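Search the help desk Search Clear

Tendell boiler keeps losing pressure overnight: my log so far (ticket 474)
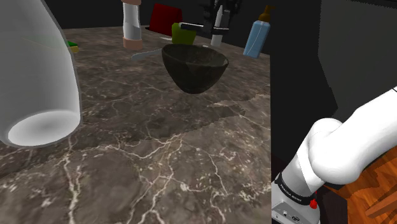 Lanying Lei

4 min read
12 comments

Right, I'm putting the whole saga in one place, as I've now explained it on the phone to three different people and each time I remember a different bit. The boiler is a Tendell combi, fitted by the people who had the house before us, with an Illent room thermostat in the hall and ten radiators (two of them are towel rails, if that matters). It sits in a cupboard off the kitchen and it was serviced in December with a clean bill of health.

The problem: I top it up to 1.5 bar in the evening, and by breakfast the needle is down near 0.5 and there's no hot water. The display shows the low pressure warning, I open the filling loop, up it goes, and we're all friends again until the next morning.

First thing I tried was the obvious one, looking for a leak. I went round every radiator with a torch and a wad of kitchen roll, pressing it against the valves at both ends. Bone dry, all of them. I had the carpet up in the corner of the back bedroom because there was once a stain there (old, and from a plant pot I think). Nothing. The ceilings are fine too, and the cupboard under the boiler was so dry it was dusty.

Next I bled the radiators, which in hindsight was a bit daft, as bleeding them lets pressure out. There was a good long hiss from the one on the landing and a spit of black water on my sock. The landing one does heat up to the top now, so I'm counting that as a win, but the pressure was down again the next morning just the same.

Then I rang the helpline and got Tatu Masanja, who was lovely and very patient with me. He asked what the needle does when the heating is on, and I had to admit I'd never looked. So I stood there with a cup of tea and watched it. Starting cold at 1.5, it climbed to nearly 3 with the heating running! Tatu said that was the most useful thing I'd told him. If it goes up that far the safety valve opens and lets water out through the little copper pipe on the outside wall, and then when the system cools there isn't enough left in it.

He asked me to tie a freezer bag over the end of that pipe, loosely, and check it in the morning. I did it with an elastic band, in the rain, in my dressing gown. Next morning there was a good cupful of water in it. So there's the missing water, or at least some of it.

His theory is the expansion vessel. It should have air on one side and water on the other, and if the air has gone the water has nowhere to expand into. It's possible to pump it back up, but Tatu was firm that it's a job for a registered engineer and I wasn't to go at it with the bike pump, which I'm sorry to say I'd already fetched from the shed.

January 25, 2020 update. The engineer came from Gremberg Heating, 25 minutes early, and found the vessel completely flat. He drained the boiler, pumped the vessel up and refilled everything. He also said the safety valve might not be closing properly after opening so many times, so he's ordered one of those, and a Sarmiento filling valve to replace the stiff old thing I've been wrestling with. The visit was £20 less than I'd been quoted over the phone, hooray.

Readings since he left: 1.4 cold, 1.8 with the heating on full. I've put a fresh freezer bag on the pipe and I'll look at it in the morning.

Still to ask, if anyone from support is reading. Should the flat vessel have been picked up at the service? And is the knocking I get when the hot tap goes off part of the same thing, or do I need to open another ticket for that? It's two quick knocks, always from behind the bath.

Leaving this one open until the new valve is in.

Shares 9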